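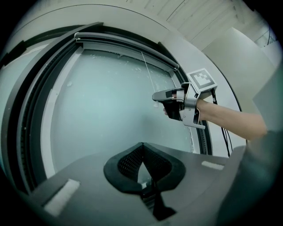 # Week 3 notes: how a teaser schedule gets built

Hi all! I promised to write up what I said about teasers, mostly so those of you who were scribbling can stop scribbling. I ran long on the fan chant stuff (sorry, I get carried away), so the second half here has things we skipped.

Our running case is still Araya, the group we've been using since week one, and their second single album, *Starnside*. If you missed the listening session, play the title track before you read on. It's short, and the pre-chorus matters later.

## What a teaser is for

When I first got into pop music I figured teasers were just ads. They sort of are, but think about who sees them. A casual listener almost never runs into a concept photo. The people looking at it already follow the group, and what they do with it is talk - they compare hair colors, argue about the font, zoom in on a necklace. So the label is really handing its own fans something to pass around.

Look at the order for *Starnside*:

- logo clip, no music at all
- group concept photo
- individual photos, released in pairs
- track list
- highlight medley
- video teaser with the pre-chorus (not the chorus!)

I love that last choice. The pre-chorus climbs and climbs, and then the clip stops. Fans were humming an unfinished tune for days. Compare that with the debut, where the label put the whole hook in the first teaser and had very little left to show by release.

## Pairs

Somebody asked why the individual photos went out in pairs. Ye-ji Jeon, who designed the rollout, covers this in the interview in your reading packet. Her thinking was that solo releases turn into a popularity contest, with the like counts lined up for everyone to see. Pairing softens that a little. It also gives fans a fresh thing to argue about, namely who got paired with whom, and I don't think she minded that one bit.

Read her section on the track list too. She wanted the writing credits on it in full, and you can tell it took some pushing.

## Numbers, briefly

The fan club presale had 1,000 signed copies, and the forum thread tracking them ended up with 1,319 posts. More posts than albums! Please don't treat that as proof of anything, though. A handful of very busy people can fill a thread, and I'd want to know how many separate accounts were posting before I built an argument on it.

## Words to know

**Comeback** - any new release with promotion behind it. Nobody has to have gone away first.

**Concept** - the look, mood and story of a release taken together. Fans will say "a dark concept" or "a summer concept" as shorthand.

**Highlight medley** - one clip with a short piece of each track.

**Title track** - the song that gets promoted. It often doesn't share its name with the album, which trips people up on every quiz.

## For next time

Read the Mener chapter on music shows, just the first half. Then pick any rollout you like (other than Araya's) and write out its teasers in order, with a line or two on what each one gave away. A page is plenty. If you're stuck for a group, Vastetti's last album has a nice messy schedule where the medley came out before the track list, and I'd love to hear somebody's theory on that.

Drafts go in the shared folder by June 4, 2021. Bring headphones to class, we'll be listening in pairs.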